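March 31, 2008

To: Rajeshwari Achari, Plerneo grants desk
Re: Mimulside adult evening classes, where we are

Quick one, fuller version with receipts to follow. Enrollment closed at 268 for the spring. Beginner English is full with a wait list. Bookkeeping full. Sewing came in light, so we merged the two sections and moved the extra hours to citizenship prep. Nobody dropped over the change that I know of.

Spending: $2,560 out of the materials line so far, nearly all of it workbooks. The Bangera order came in short 23 copies of the level two book. They've promised the rest, no date yet. Teachers are photocopying units 1 to 3 in the meantime, so expect the copy bill to run over a bit. Might ask to shift money from the travel line, which we have barely touched.

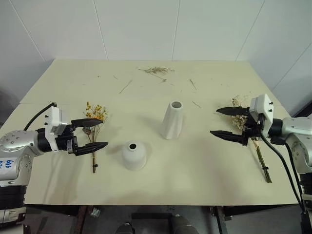

**ROOMS AND SCHEDULE**

Zundbridge annex lease signed thru August. Heat is still uneven on the second floor, landlord has been called twice. Evening bus now stops running before the late class lets out, and we lost about 4 students from that class already. Trying an earlier start. Will know more after the next attendence sheets.

**Staffing**

Bookkeeping teacher out on leave, sub is covering. Still need a second intake person for Mimulside, ad ran in the paper, two replies, one interview set up.

**Need from you**

- OK on the travel line shift
- Which form for the final report, the old one or the new one
- Second payment, when?

Test scores not in yet. Will send when I have them.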